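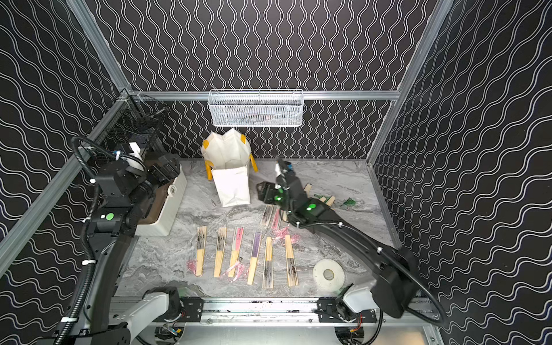

Fans for the Dutville order, March, afternoon

Took the folding fans out to the marble top so I can see the colors properly. Two of them lay closed next to each other, one with a dark pattern on the leaf and one with pink. The pink tassel goes with the pink one, this I decided already with Elba. The paper bag with yellow handles stays at the back.

Sabina asks if we can change the tassels to shorter ones. I am against it. The shop wants 30 pieces and the sample they approved had the long threads.

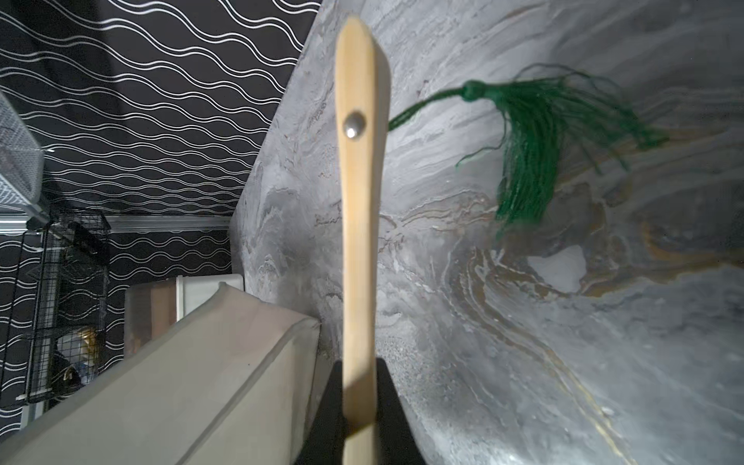
About the rivets I wrote to Jelínek again. The metal one is small and round, and the green tassel hangs beside it on a thin cord, so a bigger head would come too close to the cord. I would keep this size also for the next order. Some threads at the tassel are curled and frayed, and Oldřich says steam will make them straight. I will try on 2 before we do all.

Glue: the Suto one is good for paper but on silk it leaves a mark – please do not use it there. Enda has the other glue in his drawer, 20 ml left. 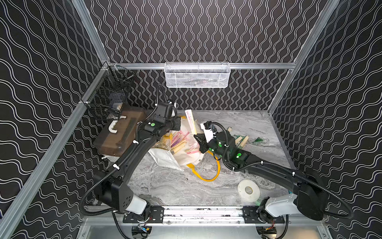
For silk we need to order more in any case, and the price went up. Juraj will ask if they sell it in a larger bottle.

To do: steam test, answer to Sabina, labels for the boxes.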